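Session 4 Notes: What an Award Nomination Is For
Covadonga Nieto, Business Communication for Small Manufacturers 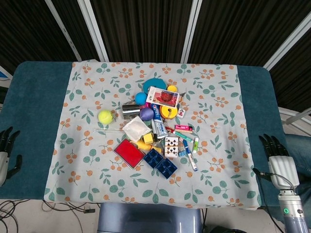
Course Handouts / Recognition and Trade Press

Last time we got as far as press releases and ran out of time on the Harkeck one, so bring it back if you still have it. I'll finish marking up the second page at the start of next session.

Okay, nominations. I've written a fair number of these over the years and I've read a lot more, because I sat on the reading panel for the Oddale regional manufacturing list (two rounds of it, and yes, the coffee was terrible). The form gave you 385 words for the main statement. Most people looked at that and panicked, and then they filled it with the company history. Founded by the grandfather, moved to the bigger building, bought the second press. I love that stuff, I really do, but the form was asking about a person and what that person did in the past year or two.

So the first thing I want you to do with any nomination form is copy out the question in your own handwriting and underline the verb. "Describe how the nominee has improved..." means you need a before and an after. "Describe the nominee's role in..." is a different animal, and you can get by with a good account of a project.

Our main example is Calloto, who make hinges and brackets and had 59 people on the payroll when the nomination went in. The nominee was their production manager. Look at the first draft in your packet (the gray sheet). It says she is passionate, dedicated and a natural leader. Fine, maybe she is! But I read drafts all day that said that, and by lunch I couldn't have told you who was who.

Now look at the second draft. It opens with changeover time on the stamping line, which used to take 89 minutes, and then explains that she got the setup crew to store the dies in the order they were used. One paragraph, plain words. You find out she's a leader from the part where the night shift starts doing it too.

A few things I scribbled on the board, in case you couldn't read my writing:

Get the number from whoever keeps the number. If the nominee gives you a figure from memory, check it with the office. At Calloto the first figure we heard was wrong, and it would have been embarrassing.

Say what the number is measured against. "Over 1,000 orders shipped" tells me nothing if I don't know whether that's a month or a year, or what it was before.

Ask permission. Some people really don't want to be nominated, and some employers have rules about what can be published about output and customers. Do this before you write, please, not the night before the deadline.

Letters of support should come from people who saw different things. The Benítez packet has three letters, and if you lay them next to each other you'll see that two are nearly the same letter. I'd have kept the one from the apprentice and asked a supplier for another.

Somebody asked whether it's all right to nominate yourself. Depends on the list. Plenty of them allow it, and readers mostly don't mind, but write it in the first person and don't pretend your office manager wrote it. We could always tell.

We also talked a bit about what happens after. If your person gets picked, the publication will usually run a short profile, and your local paper may pick that up with hardly any changes. Have a decent paragraph ready, with the job title spelled correctly and the town in it. If your person doesn't get picked, keep the file. Most of a good nomination can be used again the next year with fresh figures, and it makes a very nice start on a job reference too.

For next session: choose someone at your own workplace, or use the Harkeck floor supervisor if you're between jobs. Write the opening paragraph only. No adjectives about character, at least one figure with its source noted in the margin. Bring two printed copies, one for me and one to swap. We start at 6:30 and I'd like to go straight into the swapping, so please do your printing at home if you can, the machine upstairs is slow.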